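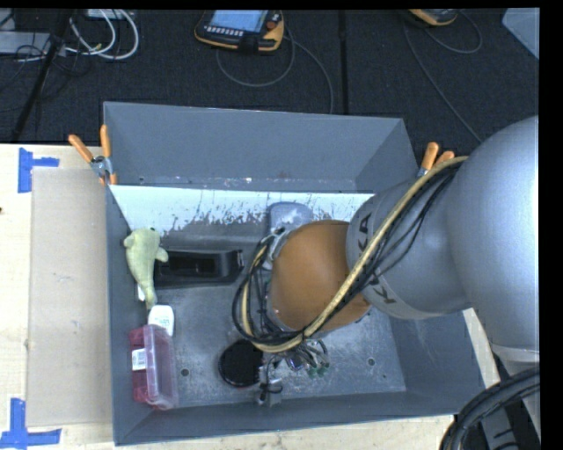 The Case for Printing Unit Prices at One Size

Shelf labels in most grocery stores carry two numbers. The large one is the price of the package. The small one, usually in a corner, is the price per ounce, per pound or per hundred count. Shoppers compare packages with the first number and should be using the second.

I copied down 889 labels over several visits to the Grodside store near my office, then repeated the exercise at two Mornar branches, which brought the total to 2965. The type size of the unit price varied between stores and sometimes within one aisle. Worse, the unit itself changed. Plinent dish soap was priced per fluid ounce in the small bottle and per quart in the large one. A shopper would have to divide by 32 while holding a basket.

Rules on this differ from state to state, and many leave the unit to the store. My proposal is narrow. Each product category gets one unit, and the unit price is printed at the same height as the package price.

The usual objection is cost. Stores already reprint labels when prices change, and electronic labels need only a new template — a change made once. A second objection is that shoppers ignore the number anyway. At 11 or 12 inches off the floor, in gray type, I would ignore it too.

Package sizes will keep shrinking. A readable unit price shows the change on the day it reaches the shelf.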